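Workshop notebook, Hurnton bench
February, Tuesday
By: workshop desk
Print this page | E-mail this page

We use cookies to remember your settings. OK | More

Glue trials for the Trenau stool, second go. Hide glue batch from Monday smelt off, binned it. Made fresh, 70 g dry to the jar, soaked overnight. Pot sat at 605 on the old dial, whatever that means, must get a proper thermometer. Brushed both faces, clamps on by ten.

Joints 1 to 4 left 28 hours. Number 3 crept at the shoulder, my fault, clamp was skewed. Others tight. Knocked 2 apart with the mallet to look, glue had gone right accross the cheek, no dry patch. Keep the tenons a touch fatter next time, the Skamport drawing is too mean on them.

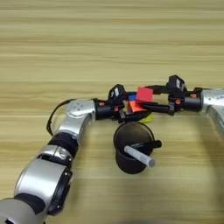

Finish samples next. Three coats of oil on the offcuts, rubbed back between. Coat two went sticky in the cold so left it till after lunch. Colour is the problem, customer wants it pale and the oil pulls everything towards orange. Want the tone of the tabletop in the photo, beige-tan with the long stripes running side to side, cream next to honey-brown, nothing darker then that. Try the white oil from Masilela, one thin coat, wipe off quick.

Humidity roughly 31 per cent by the door, lower than I like. Boards for the seat stay in the rack, stickered, ends waxed. Do not plane yet!

To get: brown paper, 2 sash clamps, scraper burnisher.

Sign up for our newsletter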